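Two-arm unit, simulation cell – pre-run check w/ comments
Site: Whitlock. Checked by: Kamol Nuchit, 7/22/20

1. Home position, both arms – OK
2. Joint limits loaded – OK. Left was still on old file, reloaded
3. Gripper close, left and right – OK. Right a bit slow on first close, fine after
4. Two-hand hold, handheld device – OK, see below 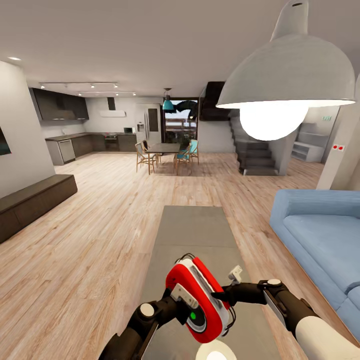 Item 4, both arms on the red and white device. Indicator green.

5. Cable clearance – WATCH. Thin black cable loops over the top of the device, keep wrist rotaton small till the Altex patch is in
6. Collision log – 2 warnings, both right arm, steps 162 and 383. Not cleared, left for review
7. Stop command – OK, tried twice
8. Scene reset – FAIL first time, OK after restart. Ticket open with Testovis

Ok to run short jobs only, up to 6 per session. Redo items 5 and 6 befor anything longer.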